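Notebook, June, started 14:00
Gripper comparison, hand-held tool, cloth items
Present: Shinji Kuroda, Rodel Layug, me (R. Morikawa)

Carried on with the Zullow jaws on the hand-held body. Bozkurt jaws are back in the drawer until the new springs arrive. Same camera, same mount, exposure left on auto. 97 clips kept so far for the two sets together, 14 thrown out for lost tracking. Rodel has re-done the wrist calibration and the offset is now 2 mm, down from 6.
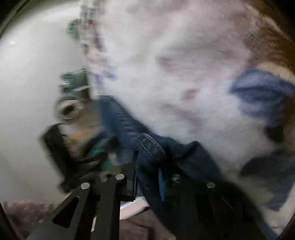

Exposure needs fixing before we compare anything else. Auto goes too long as soon as the hand moves fast, and the tracker then has nothing in the background to hold on to. The jaws move with the camera, so they stay readable: all four rivets are sharp while the white cloth behind the denim is smeared diagonally. The seam on the denim can still be made out near the pinch, so grasp labels should be usable even where the pose is poor. Shinji wants a fixed shutter and more gain. I would sooner have noise than blur, so agreed.

Thick cloth: the jaw block takes a folded bunch without trouble. Thin cloth not tried with this set.

To do
Fixed shutter, repeat the fast pulls
Ask Tsutomu for the Andau lens data
Check left finger screws, slight play by hand
Thiện to re-run tracking on the 14 rejects with the new offset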